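发件人：Danang Harahap
收件人：玩具图书馆邮件列表
日期：28/03/2021
主题：Re: 散装玩具怎么收、怎么借

Tirta Liew 写道：
> 各位好，我们馆的散装玩具越来越难管。拼图、棋类都有盒子，
> 借出去还回来都清楚。麻烦的是球、毛绒、过家家的食物这些，
> 没有包装，也没有编号，现在全堆在一个大塑料箱里，孩子要
> 拿底下的，只能整箱倒在地上。
> 想问三件事：一，你们是按种类分还是混着放；二，用什么容
> 器；三，外借的时候怎么登记。
> 另外带刺的软胶球粘灰很厉害，有没有省事的洗法。
> Tirta

Tirta，你好：

按你的顺序回。

先说分还是混。我们两种都做过。最早是严格分类，球一箱，毛绒一箱，食物一箱，积木一箱，标签贴得很全。结果是每天闭馆前要花四十分钟归位，孩子也不看标签。去年 6 月改成混放，每盘里有球、有软的、有硬的，摆在桌上随便挑，闭馆时整盘端回架子。归位时间降到十分钟以内。缺点是找某一件特定的东西比较慢，家长打电话来问“那个小汉堡还在不在”，得去翻。

容器方面，深箱子我建议你淘汰。东西一深就看不见，看不见就要倒。我们现在用浅的金属盘，长方形，边不高，东西堆起来也能从上面看到大部分。塑料浅盘也试过 Flellard 的一款，轻，便宜，但装满以后一个人端会弯，用了半年边角裂了两个。金属盘重一些，放桌上有响声，所以桌面要铺布。我们铺的是深绿色的布，耐脏，球滚到布上也会慢一点。

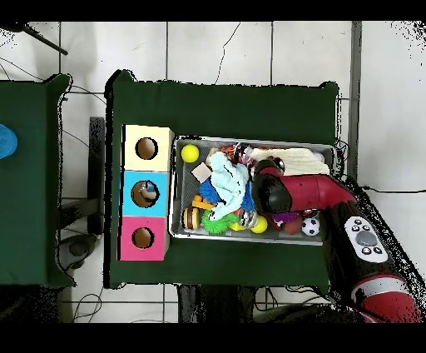
浅盘装满以后，球会不会老是滚出来？

盘底先放毛绒和布类，球放在上面会陷住，滚出来的就少了；球太多的时候，拿一部分出来另放。

方块类的东西我不放进盘里，单独在盘子旁边叠着。体积大，放进去占地方，小件都被压在下面。叠着放孩子也会自己去搬，搬完叠回去，比放盘里省心。

再说登记。散件一件一件编号我们做过，做到 1,211 号停了。编号笔写在软胶上会掉，缝布标在毛绒上可以，缝在球上不行。现在的办法是按袋借：一个网袋，家长自己从盘里挑，最多四件，登记只写袋号和件数，再写一句大概是什么，例如“球两个，毛绒一个，食物一个”。还的时候点件数，对得上就行。偶尔有人还回来的球和借走的不是同一个，只要安全、大小合适，我们也收。

丢件率比编号那时候没有明显变高。押金照旧，一袋一份，不按件算。

软胶刺球的洗法：温水加一点洗洁精，放进洗衣网袋，手搓几下，冲干净，甩水，摊在毛巾上晾。不要放烘干机。刺根那里容易存水，晾的时候翻一次面，至少过夜。毛绒也可以用网袋，洗衣机轻柔档，和刺球分开洗，颜色深的先单独洗一次看掉不掉色。木头的小件只用湿布擦，不要泡。针织的小毯子、小布巾跟毛绒一起洗，平铺晾，挂着会拉长。

仿真食物那类，比如分层的汉堡，层与层之间如果能拆，要拆开擦，碎屑都在缝里。拆不开的用旧牙刷。

费用给你参考：我们去年在容器和网袋上一共用了 3,000 左右，其中网袋 600，其余大半是盘子。盘子是从 Cendadard 的餐饮用品柜台买的，不是玩具专用的，价钱低不少。买之前摸一下边，有的边没有卷，会划手，那种不要买。

还有一点你没问，但迟早会遇到：小件的年龄问题。混放之后，三岁以下的孩子也会来翻盘。我们另外准备了一盘，只放大件，摆在矮桌上。主盘里的小件，凡是能整个塞进卫生纸筒的都挑出来，不进混放盘。每次进新货都要重新过一遍，捐来的东西尤其要看，电池盖松的、眼睛是扣子的，先放一边。

你那边如果要换盘，可以先换一两个试一个月，不用一次换完。原来的深箱子留着装备用的和待洗的，我们就是这样用的。

网袋的登记表我有一份表格文件，需要的话单独写信给我，附件发到列表上常被退回。

Danang Harahap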